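Collecte de démos « ranger dans un carton » : on garde les ratées ou pas ?
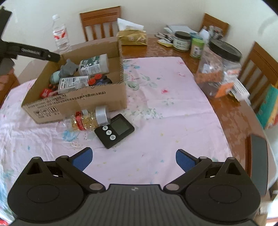
wudix_76
Bon, on en est à 2,000 démos sur la tâche rangement, l'objectif c'est 3,000 avant la fin du contrat Kernmont. Question bête mais ça bloque chez nous : les essais où la pince lâche l'objet, vous les jetez ? Moi je jette tout. Anouk garde tout. On s'engueule depuis ce matin.
Matos : pince à main, 2 opérateurs, carton ouvert sur une table ronde, nappe à fleurs, un bazar de bocaux et de paquets autour.

handholm
Tu gardes mais tu étiquettes. Jeter c'est du gâchis, surtout si la personne rattrape le coup derrière. C'est ces rattrapages qui manquent toujours au moment de l'entrainement.

wudix_76
@handholm oui sauf qu'étiqueter ça prend un temps fou. Et si c'est mal étiqueté le modèle apprend à lâcher. Déja vu en May... pardon, en mai. Deux semaines perdues.

a.dierckx
Anouk donc. Je précise vu que mon collègue raconte sa version : je garde pas TOUT. Je vire les essais où l'opérateur s'arrête en plein milieu pour parler. Le reste je garde. Un bocal qui roule et qu'on reprend, c'est une bonne démo pour moi.

pelikaan
Hors sujet mais la nappe, sérieux ? Tissu imprimé avec des plis partout, bonjour la segmentation. Nous c'est plateau gris uni et basta.

a.dierckx
@pelikaan ben justement. Chez les gens y a des nappes. Plateau gris ça marche nickel au labo et ça se vautre dans la première cuisine venue

pelikaan
Pas convaincu. Commence simple, complique après. Là t'as du transparent, du carton, du plastique froissé, tout en même temps. Si ça converge pas tu sauras jamais d'où ça vient.

Wilma Verbeke
Pour le transparent je confirme, c'est la galère. Les bocaux transparents nous donnaient une profondeur complètement fausse. On a fini par faire une série à part, rien que ça, 4 objets, et on mélange à l'entrainement.
Sinon pour la question de départ : je suis plutôt côté handholm. Mais un seul tag, raté / rattrapé, pas quinze catégories. Se fait à la touche pendant la prise.

wudix_76
Un tag à la touche ok, ça je peux vivre avec. Par contre qui appuie ? l'opérateur a déjà les mains prises

Wilma Verbeke
Pédale. Ou le deuxième opérateur.

handholm
+1 pédale. Et changez la position du carton entre les prises, tout le monde oublie. Toujours à gauche = il ira toujours à gauche.

wudix_76
Ah. Euh. Oui bon, on va regarder ça aussi.

a.dierckx
Je l'avais dit pour le carton. Je commande la pédale.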